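Robotics Club Begins Second Term of Garment Handling Project

The Palamarchuk Technical College Robotics Club has entered the second term of its garment handling project, carried out in partnership with Vakier and with the support of the Sirberg Education Fund. The club is pleased to share the following update with students, families and friends of the college.

The project was proposed by last year's members after a visit to the Unik textile sorting center, where staff explained how much of the daily work is still done by hand. Clothing arrives in mixed loads, and each piece must be picked up, opened out, checked and folded before it can be passed on. Soft items of this kind are difficult for machines. A shirt does not hold one shape from one moment to the next, and a program that can lift a box with ease may fail entirely with a sleeve.

For this reason the members chose to learn from human demonstration. Students perform each task themselves with a pair of hand-held grippers, and the recordings are then used to train a program that will later direct the robot arms in the engineering laboratory. The club has set itself a goal of 3000 recorded demonstrations by the end of the school year. Recording sessions take place every Tuesday from 3:30 p.m. in the engineering wing, and members who wish to take part are asked to sign up on the sheet outside the laboratory office.

Membership now stands at 14 students, drawn from the first-year and second-year programs. The members are divided into 2 teams. The first team is responsible for recording, which includes preparing the table, selecting the garments and performing the demonstrations. The second team reviews the recordings, removes those that are incomplete and prepares the remainder for training. The teams exchange duties at the middle of each term so that every student gains experience with both parts of the work.

Five tasks were approved for the current term. These are laying a garment flat, folding in the sleeves, folding the body in half, turning a garment over, and placing a folded garment on a stack. Members began with short-sleeved shirts and have since moved on to jackets and other long-sleeved clothing. The review team has noted that collars and cuffs require particular care – a collar that is tucked under at the start of a recording often leads to an uneven fold at the end. A short written guide on this subject has been added to the club binder, and all members are expected to read it before their next session.

The recording station was also given a more finished appearance this term. Members put up a dark backdrop behind the table and added large letters in several colors.

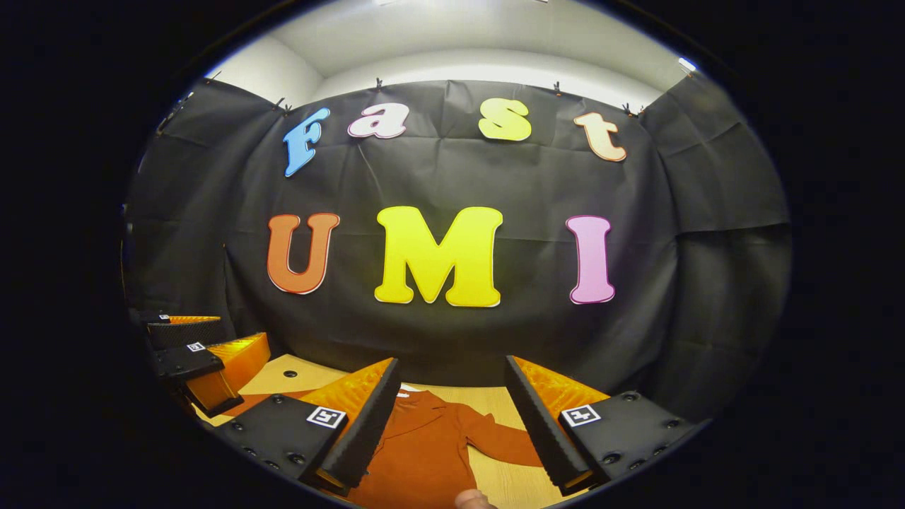 The recording station, with a garment laid out on the table and the hand-held grippers in use.

The club wishes to thank the families who have donated clothing to the project. Further donations are welcome through the end of November. Items should be clean and free of pins, brooches and loose buttons. Adult sizes are preferred, and long-sleeved garments are especially useful at this stage. Donations may be left in the marked bin at the main office during regular office hours. All clothing will be given to the Unik center when the project closes.

Vakier has kindly agreed to host a review day for the club in March. Members will present their results to the company's engineering staff and will receive comments on their methods and written reports. Each team is to prepare a ten-minute presentation and a printed summary. Drafts should be submitted to the faculty adviser before the winter break. Transportation will be provided by the college, and permission forms for students under eighteen will be sent home in January.

The Sirberg Education Fund has renewed its support for a further year. The grant covers replacement parts, data storage and the cost of travel to the regional student robotics exhibition in April, where the club intends to show the robot arms folding a shirt before the public. Whether the demonstration will include jackets remains to be decided – the teams will make a recommendation after the first round of training has been completed.

Students who are interested in joining the club for the spring term may attend any Tuesday session as visitors. No previous experience in programming is required. Application forms are available from the laboratory office and should be returned there by the last day of classes before the winter break.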